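Home Build notes Parts Set-up guide Downloads Forum

Ziltwood Laundry Helper — Set-up Guide
Section 4: The tray and the hands

This section assumes that the robot is already standing, that both arms pass the joint check from Section 3, and that the stop button works from the place where you will sit. If one of these is not true, please go back. The tray work is simple, but it is done close to the body of the robot and close to a household machine.

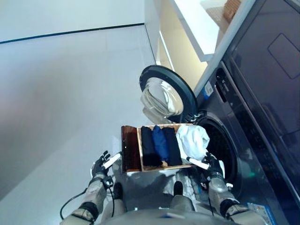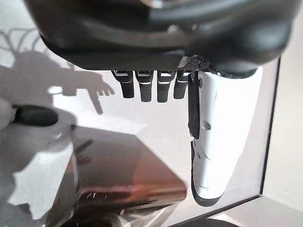
4.1 What you need

— The tray, with its two round handles already fixed to the short ends
— A soft pencil and masking tape
— A hex key set
— A few clothes which you do not love very much
— A second person for steps 7 to 12

Krishnamoorthy Varghese drew the first tray, and the drawing is in the Downloads page under the name "Otalitz tray". You can change the length of it if your room is narrow. Please do not change the diameter of the handles, for the grip values in the Setiawan hand software are made for this diameter only. I tried once with a thinner handle and the fingers closed past it and pressed on the palm.

4.2 Preparing the tray

1. Sand the inside of the tray with fine paper. Clothes catch on a rough corner very easily, and knitted things are the worst.

2. Check each handle by hand. Hold the tray by one handle only and turn your wrist slowly. If you feel any play, tighten the screw from the inside of the end panel and check again.

3. Put a small pencil mark on the top of each handle. You will use these marks to see if the tray has rotated in the hands during the test.

Note: Glue alone is not enough for the handles. Use a screw and glue together, and leave it overnight.

4.3 Setting the grip

4. Switch on the arms but keep the legs locked. Choose Hands, then Open, in the Tesevby panel. Wait until both hands have stopped completely.

5. Set the grip force to 20 on both sides. This is a low value and the tray will slip if it is loaded, but it is a good value for starting.

6. Look at the fingers from below and from the side. There should be no thread, tape or cable between a finger and the palm. Move the thumb slowly through its full range one time and listen. A dry clicking sound usually means that a screw at the base is loose.

CAUTION: Keep your own fingers outside the hand when the power is on. If something is stuck between the fingers, press stop, wait for the light to change, and only then take it out.

7. Ask the second person to hold the empty tray from underneath, level, with the handles in front of the open hands. The second person should stand to the side and not between the arms.

8. Close the left hand first. When it has stopped, close the right hand. If you close both at the same time, the tray is often pulled to one side and one arm will report a fault.

9. Let the second person lower their hands a little, but stay under the tray. Increase the grip force in small steps until the tray does not turn when you push down gently on its front edge. Write down the value for each side. It is normal that the two values are different.

Note: The hands in our workshop needed 2 points more on the right side. Aisyah Subramaniam found later that the cable on that arm was tied too tight at the elbow. Check this first, before you accept a big difference.

4.4 First load

10. Fold three or four small pieces and lay them in the tray next to each other. Begin with folded clothes, for they stay where you put them. A loose piece can hang over the edge and change the balance when the arm moves.

11. Choose Hold and Wait. Keep the tray in the air for 96 seconds, and look at the pencil marks during this time. If a mark has moved, support the tray from below, open the hands, and repeat from step 8 with a higher value.

12. If the marks have not moved, choose Raise, Slow. The tray should go up by one hand's width and come down again without tilting. Do this several times before you go to another room for coffee, or for anything.

4.5 Working in front of the washing machine

13. Make sure that the washing machine is not running and that its plug is out. Open the door fully, as far as the hinge allows. A door which is half open will come back and hit the tray.

14. Put masking tape on the floor at the two places where the feet must be. It is tempting to trust the robot with this, but for the first days the tape is faster.

15. Bring the tray slowly in front of the opening with the arms only. Leave a gap so that the rubber ring around the drum is not touched. It tears more easily than it looks, and a new one was more expensive than all the wood in this project.

16. Save this position under a name you will recognize in one month. "Test new 2 final" is a bad name. I have three of them.

CAUTION: Do not let the arms reach into the drum in this section. Reaching is explained in Section 6 and needs other limits for the elbow.

4.6 If something is wrong

Error 141 on the panel: one hand did not reach its closing position. Mostly the handle is not in the middle of the palm. Open the hand, move the tray and close again.

The tray tilts to the front: the handles are fixed too low, or the load is too near to the front side. Move the load first, it costs nothing.

The tray shakes when it is held still: lower the arm stiffness by one step. If it still shakes, look at the shoulder screws.

A hand opens by itself: press stop, take the tray away and do not continue. Read the log before you switch on again, and please send it to the forum with your software version.

When steps 1 to 16 are done and the position is saved, continue with Section 5, Walking with the tray.

Questions about this guide: use the Contact form | © Ziltwood Build Group | Back to top

This site uses cookies to remember your language and your login. Accept Settings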